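Search this site Search
Last updated in May
Reading time: 2 min

Evening, Emthorpe

I went to see the lace exhibition in the old Skyrme mill today. The ticket cost 2 dollars and the lady at the door gave me a thin booklet, which I read on the bench before I went in. There are 58 pieces on display, all made by hand, and most of them come from Gollora, where the women worked at home in the winter.

My favorite was a wedding collar by Elaine Barros. The label says she used 400 bobbins for it. I stood in front of it a long time and tried to follow one thread with my eyes, but I lost it every time near the shoulder.
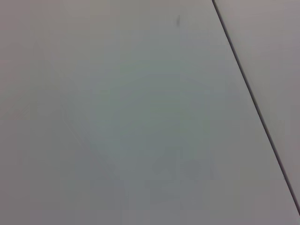
After lunch there was a short demonstration. The teacher has made lace for 30 years and her hands are very quick. She spoke with the Drangate accent, so I did not understand all the words, but I learned "picot" and "ground" and wrote them on my ticket.

I wished my grandmother could see it. She made lace also, with a hook, for the kitchen shelves, and I was a little ashamed of it when I was young. Tomorrow I will write to my sister and ask if she still has the blue box.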